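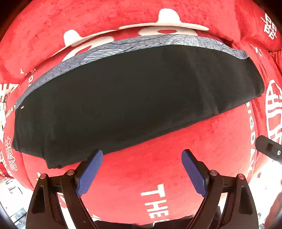
Home Guides Templates Ask a question Contact

Guides > Getting paid > Letter before claim

How to write a letter before claim (and stay calm while you do it)

3 July 2022
By Kevin Agudelo

I do translation work under the name Wedamora, just me and a desk, and last February I had to write my first letter before claim. A client called Ivport owed me £1473 and had gone very quiet. I'd put it off for weeks, mainly out of embarrassment, and then the whole thing took me one evening. So this is how I go about it now. I'm not a solicitor, and this is for England and Wales only (Scotland and Northern Ireland do things their own way, so look up the rules there).

Before you start

A letter before claim is the one you send to say: you owe me this, please pay by this date, or I'll go to court. The court expects you to have tried it before you issue anything, and a judge can take a dim view if you haven't.

First, work out who you're writing to. If the customer is a limited company, look it up on the Companies House register, which is free, and copy down the exact name and registered office. My contract said "Ivport" all the way through but the company had a longer name on the register, and that longer name is the one you want on your letter. If you're chasing a sole trader or a private person, stop and check which rules apply, as there's a separate debt protocol when a business is claiming from an individual. It comes with its own forms and a longer time to reply.

Then get your papers in one folder. I mean the contract or the email where they said yes, the invoice, proof that you delivered the work, and every chaser you sent. Save emails as PDFs with the date showing. I'd been relying on my inbox search and it took me ages to find the message where they'd agreed the price!

Step 1: Write a timeline

Just dates and what happened, one line each. Agreed the job, sent the work, sent the invoice, payment due, first reminder, second reminder. Leave out how you felt about any of it. My first version had a paragraph about a rude phone call and my friend Walter Cáceres crossed the lot out in green pen. He was right, it had nothing to do with the money.

Step 2: Work out the figure

Start with the unpaid invoice. If it's one business owing another, you can usually add statutory interest and a fixed sum for late payment, unless your contract already has a proper late payment clause of its own. Show the sums in the letter so they can check them. Mine came to the invoice, the interest up to that day and the fixed sum, set out on separate lines with a total underneath. The fixed sum goes up with the size of the debt, so check which band yours falls in (mine was over the £1,000 mark, and I nearly used the lower one).

Step 3: Write the letter

Keep it to a page if you can. Mine went like this:

Letter before claim

Dear Sir or Madam,

I supplied translation services to your company under our agreement dated [date]. My invoice, number 72, for £1473 was due on [date] and has not been paid.

The total now due, with interest and compensation as set out below, is £[total].

Please pay this sum by [date]. If you dispute any part of it, please tell me which part and why by the same date, and send me copies of any documents you rely on.

If I do not hear from you I intend to start court proceedings without further notice. I am willing to discuss the matter, including through mediation.

Yours faithfully,

For a simple debt between businesses, a fortnight is a normal deadline. Put in the actual calendar date and add your bank details, even though they were on the invoice. You want to make it dead easy to pay you.

Step 4: Send it

I post one copy to the registered office and get proof of posting from the counter, then email the same letter as a PDF to whoever I've been dealing with. Keep the receipt in your folder. Enclose copies of the invoice and contract, never the originals.

What not to put in

Don't threaten to tell their other customers or post about them online, and don't mention the police over an unpaid bill. Don't dress the letter up to look like a court form either. And don't say you'll sue unless you're prepared to.

If they reply

Read it twice and leave it overnight. An offer to pay in instalments might be worth taking, but get the dates and amounts in writing. If they say the work was faulty, ask for details and answer each point. If the deadline passes with nothing at all, you can look at making a claim online, and do check the current court fee before you do.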